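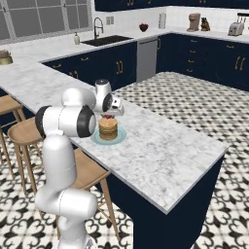
1/2/26
Workshop log, training kit bench. Splint and litter refurbishment ahead of the next remote first aid block.

Carried over from the last entry: traction splint ratchets, tourniquet trainers, vacuum mattress leak, litter straps. Hypothermia wrap trial started at the end of the session, partial results only.

Traction splints

Stripped the Skolell units down to the pole sections. Shock cord in the older one has lost most of its return. The sections still seat, but the last joint needs to be pushed home by hand, and a student with gloves on will miss that. Replaced with new cord of the same diameter, stop knot melted and tucked inside the cap. Trimmed the cord short on the first attempt and had to redo it. Leave a hand's width past the cap before tensioning, then cut.

Ankle hitch webbing is fine. The hook and loop on the thigh strap is full of lint and grass seed. Picked it out with a dental probe and a stiff brush. Holding strength came back to something usable, though the loop side is fuzzed up and will need sewing over before August. Marked the strap with a dot of paint pen so it doesn't go out as a primary.

Reminder for whoever issues these: the training units are not to go in the response packs. The orange tape on the stuff sack is the only outward difference and it had come off one of them. Re-taped.

Tourniquet trainers

Windlass rods all straight. One clip is whitening at the root, which is the usual place for the plastic to let go. Pulled it from service and put it in the parts bin for the buckle. The remaining trainers were cycled to full tension on the padded post, held, released, and checked for strap creep. No creep visible against the pen line on any of them.

Time tabs were written on in permanent marker again. Alcohol wipes take off most of it. Instructors should be handing out the pencils from the lid pocket.

Vacuum mattress

Leak still there. Drew it down at the start of the morning and it was soft at the foot end by lunch. Soapy water over the valve body showed nothing. Worked along the perimeter weld next, in hand-length sections, weight on the mattress to push air out. Found a slow line of fine bubbles at the foot end, on the fold. It gets folded along the same line every time it is packed, and the coating has cracked there.

Patched with the Jacobs coated fabric patch and the two-part adhesive. Surface abraded lightly, wiped with solvent, allowed to flash off, adhesive on both faces, rolled down from the center. Weighted and left. The instruction sheet gives a cure time for room temperature and the shop is below that, so I am leaving it until the next session before drawing it down again. Do not use it before then.

Packing change: roll from the head end, valve open, no folding. It makes a fatter bundle and will not go back in the original bag. The bag from the retired raft fits.

Beads have migrated toward the torso, as before. Spread by hand with the valve open before each casualty. This should go in the teaching notes, as students tend to draw down first and then wonder why the legs are not held.

Litter straps and bridle

Inspected the straps on the two-piece litter. Stitching intact on all of them, one cam buckle with a weak spring. It grips when clean and slips when there is mud in the teeth. Rinsed, dried, tested again with a loaded pack in the litter on the incline boards. Held. I still do not trust it for the river crossing exercise and have moved it to the foot position, where a slip matters less. Replacement ordered from Pakico along with a spare set of pins for the coupling.

Coupling pins: both present, one lanyard missing. Tied on a length of accessory cord with a double overhand. The pins will go in from either side, but if they are inserted from below, the retaining ball catches on brush. From above only. Scratched an arrow on the tube since the old sticker is gone.

Bridle legs measured against each other and matched within the width of the stitching. Catalog number for the bridle is 532, noted here because the label has worn off and I spent too long looking for it.

Hypothermia wrap trial

Question left from the autumn course: does the order of layers we teach leave a cold spot under the small of the back once the casualty has been carried for a while? Our standard wrap is tarp, foam pad, insulation, vapor barrier, casualty. Alternative puts a second short pad under the hips and lower back, inside the insulation.

Method. Water-filled dummy torso, warmed in the tub and stirred, probes taped at chest, lumbar and under the thigh. Wrapped on the concrete floor by the back door. Logger is the Skarnel unit with the replaced battery clip. Run 1 is the standard wrap. Run 2 has the extra short pad. Same person wrapping both times, same knots, same insulation.

Run 1 went the full period. The lumbar probe dropped faster than the chest from early on and the gap kept widening. Thigh sat between the two.

Run 2 was stopped early. Logger lost the thigh channel partway, and when I unwrapped to look, the tape had lifted and the probe was reading the air gap. Chest and lumbar data up to that point look usable. The lumbar curve is flatter than in Run 1, but the starting temperature was a little lower, so the comparison is weak. Not putting a number on it.

Problems with the setup:
Dummy has no heat source, so this only tells us about loss.
The concrete is colder at the threshold than a yard in. Mark the floor position with tape next time.
Tape does not stick to the dummy once the surface sweats. Try a cloth sleeve over the probes.
Insulation was not given time to loft again between runs. It had been compressed at the lower back for the whole of Run 1.

That last one probably works against the extra pad, so the real difference may be larger. Needs 3 repeats of each wrap at minimum, order alternated, before anybody changes the handout.

Also tried the wrap with the litter tilted on the incline boards. The short pad walks toward the feet within a few tilts unless it is pinned. A loop of cord through the pad corners to the main pad stopped it. Adds a step and needs bare fingers, which is a poor thing to ask for in the conditions where the wrap is needed. Could be pre-tied in the pack.

Consumables

Triangular bandages washed, pressed, and folded broad. Elastic wraps sorted, the dead ones cut up for padding. Moulage wax is low in the pale tone. The fake blood concentrate has separated and smells off, dumped it. Powder type keeps better and rinses out of rain shells.

Gloves: large is nearly out. Medium is overstocked and has been for a year.

Open items

Draw down mattress after cure, leave loaded, check foot end.
Sew new loop strip on thigh strap.
Fit cam buckle when it arrives, then retest on incline boards with mud.
Repeat wrap runs with cloth sleeve, taped floor position, and a rest period for the insulation.
Ask for the logger cable back from the classroom cupboard. The short one only reaches if the laptop sits on the floor.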